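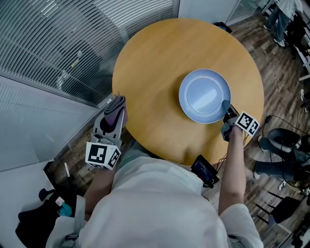 Gristside Bulletin, Issue 42, p. 2

Write the Rules Down Before the First Plate

Most shops that work with robots have good rules for the robots. The cell has a fence or a scanner, the stop button is tested, and the person who locks out the power signs for it. The rules for the people who teach the robots are thinner. In many places they don't exist on paper at all.

I think that is a mistake, and it's getting more expensive. A lot of teaching is now done with no robot arm in the room. A person takes a gripper in each hand, stands at a table and does the task. Whatever gets recorded is what the machine will learn from later. It is light work compared with running a press, so people treat it as if it needs no procedure.

Take a plate on a round table. One gripper is at the rim and the other is waiting with its pads closed. Each has a marker cube fixed to it, and cables run from one of them to a small screen near the table's edge. A hand covering a cube at the wrong moment can spoil a recording, and so can a cable that catches. Neither is dangerous. Both are easy to prevent if somebody has written down what "ready" means.

The Cernis draft, which our group in Galtumwood has been reading since February, leaves all this to "local practice." I understand why. The equipment changes every few months, and a standard that names a part will be out of date before it is printed. But local practice usually means whatever the last operator did.

We had a case of this at Gamage. A batch of 567 recordings was set aside after two operators were found to be lifting plates in different ways. One pinched the rim and tilted the plate up. The other slid it to the edge of the table first. Each way was fine. The task sheet said "pick up plate" and nothing else, and the people who had to sort the batch could not tell which lift had been wanted.

A good task sheet would have fixed that. It should say where the object starts, which hand moves first, where on the object each finger may touch, and what counts as done. It should also say what to do with a bad attempt. My view is that bad attempts should be kept and labeled. Deleting them on the spot is a habit that hides problems with the sheet.

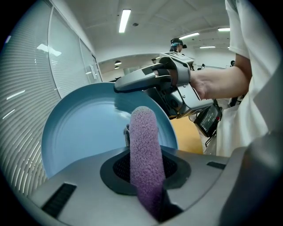
What belongs on the sheet and what doesn't

Start with contact. When one padded finger has the upper rim of a plate and a second, fabric-covered one is up close to its face, the person holding the grippers is making choices about pressure and angle. The sheet should set limits and leave the rest to the hands. If you write a rule for every inch of travel, you get stiff, slow movement, and the machine will learn that too.

Next, the floor. Cables, bags and chairs all end up near the table in a shared room, and an operator watching a plate is not watching their feet. I would mark a clear zone around each table and route cables on the side away from the walkway. People who are waiting should sit outside the zone. A floor check belongs at the top of the sheet, above anything about the data.

Then breaks. Holding two grippers out in front of you is tiring. At Gamage the limit is 40 minutes, and I'd like to see a number like it in the Cernis text. Tired arms drop plates, and they also make sloppy recordings long before that.

Last, consent. In an open room, cameras pick up whoever is standing behind the table. Anyone who works in that room should be told in writing what is kept and who can see it, and that includes people who never touch a gripper.

I would leave out brand names, dress codes and anything about how many attempts a person should finish in an hour. Quotas do more harm to this work than any missing rule.

The sheet I'm asking for fits on one page. Comments on the Cernis draft are still open, and the section on local practice is the one to write in about.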